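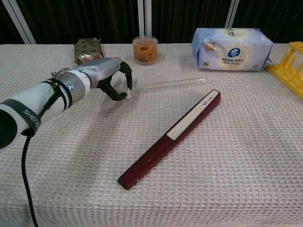 Gallery / Clubs and Projects

Robot hand club: our term on the table

Hello from the back corner of the Okbridge workshop! I promised everyone at home a page about what we've been up to, and it has taken me until August to sit down and write it, so sorry to all the parents who kept asking. I'm Elsa Koskela and I help run the club with Helmi Sjöberg. She does the electronics and most of the worrying, I do the timetable and the biscuits.

The picture at the top is the test tube task, which ate most of our term. The glass tube lies on its side on the white waffle cloth and the black fingers come down just to the left of it, curled like a claw. You can see how near that lowest fingertip is to the cloth, with its little white tip pad. Getting the hand down low without pressing into the table was the bit we argued over most.

The cloth was chosen after a long chat about rolling. A glass tube on a bare desk goes wherever it likes, and we'd all had enough of crawling about on the floor. Helmi brought three cloths from home and the waffle one won easily. The squares do wrinkle a bit, and two of the older ones are convinced it confuses the hand. I'm not so sure, but they're writing it up, so we'll see.

The small blue light on the silver-grey ring is everybody's favourite part of the arm. I have no idea why. The younger members drew it on all their posters, much bigger than it is, and one of them gave it eyelashes.

The other things on the table are for later tasks. Each pair picks an object and writes a plan for it before they go anywhere near the controls. Going by the sign-up sheet:

Dark red box – Team Mudis. Long and narrow, and they want to pick it up from the middle and turn it so it lies straight. Their plan runs to four pages and has a cover.

Tub of orange rubber bands – Team Jiletti. They started out wanting to lift a single band and have since agreed to move the whole tub first. Good decision, I think!

Big soft pack of tissues – Team Heydari. It's the squashiest thing we've got, so there's a lot in their plan about how hard to squeeze.

Gold foil packet – still free. Put your name down if you fancy it, crinkly top and all.

Yellow rack – this one is for everybody. The tube is meant to end up standing in one of the slots, and that's our big task for next term.

A few numbers for those who like them (Helmi does). We logged 1,701 goes at various tasks over the year, all written by hand in the green notebook. There are 10 of us in the club now, and more than 70 people came past our table at the open afternoon, which was lovely and very loud.

We start again after the holidays at half past three, same corner as before. Bring your notebook and a pencil, and tie long hair back please. If you missed the sign-up sheet, it's pinned next to the sink – ask me or Helmi and we'll find you a partner.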